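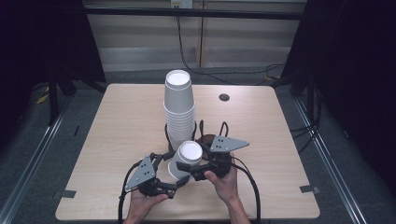 Home | Issues | Articles | About | Contact

3.2 Participants and procedure

Sample came from first-year psychology courses at Prurnham, 162 students in all. Two dropped before the second session – scores removed. Each person did the Pruklow span task, then a short reading test, then the span task again after a 30 minute break. Order of lists was mixed. Same room, same instructions, read aloud.

3.3 Results

Span scores went up a little at the second session, mostly for students who started low. Reading speed did not predict the gain. Reading accuracy did, but weakly. We had expected the oposite – see Section 2. Sleep the night before made no differnce once age was in the model. Trial-level data (2375 usable trials) gave the same pattern. Late trials noisier, probably fatigue.

Figure 1. Cups and hand-held grippers at a table.

Related articles
Florken word lists: a second look
Rest breaks and recall in first-year students
Scoring the Ahmadpour attention scale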